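Dec 3, 2025

We spent the day at the Dradcombe boat and tackle show, mainly to look at reels for next season and to talk to a few captains about spring dates. The show is in the old net sheds by the harbor. Parking was full early, so we left the truck up by the church and walked down.

Charter operators had the first shed. Most were selling March trips, and the better weeks were already going. Wahyudi Goh runs the Lulis, a 50-foot boat that fishes the drop-off south of the point, and he had his logbook out on the counter for anyone who wanted to read it. His season was slow for tuna and good for wahoo. The best fish was a yellowfin of 129 lbs, caught late in the afternoon on a dead bait after the live ones ran out. He has moved to lighter leader since then and says he gets more bites, though he loses more fish to wahoo teeth as well.

The second shed was tackle. Zitov brought their full range of lever drag reels, and you could put a scale on the line and set the drag yourself. The 2-speed model was the one we came for. Low gear felt strong and the shift button is easy to find with your thumb. The handle is a little short for my taste. They had a cheaper single-speed next to it, same body, and for school tuna I would probably buy that one and spend the difference on line.
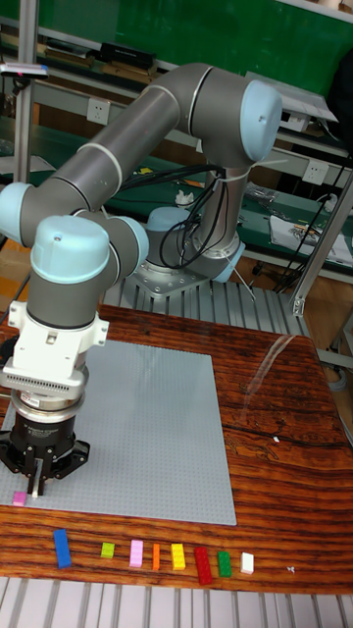 How much drag should you set for school-size yellowfin? On 50 lb line, we fish 15 at strike and leave it there until the fish is under the boat.

Morsy had the stand across the aisle with skirted lures and pre-made leaders. The leaders were neatly crimped, with chafe gear on both ends, and the price was fair if you don't like making your own. I bought 2 of the smaller lures in dark purple and a pack of hooks. They were out of the green and yellow pattern by noon – that one sells everywhere along this coast.

In the afternoon there was a rigging talk at the back of the hall. It ran 20 minutes over and most people stayed. The useful part was on bridling live baits with a rubber band and an open-eye needle, which is faster than floss and easier with cold hands. There was also a long argument about circle hooks on the troll. The captains did not agree and we left before it was settled.

Food was fish tacos or chowder from a trailer on the quay. The chowder was better.

We put a deposit on a day with Wahyudi for the last week of March. He supplies bait and rods, and we bring our own lunch and gloves. If the wind is wrong he will move the date or fish inside for snapper, our choice.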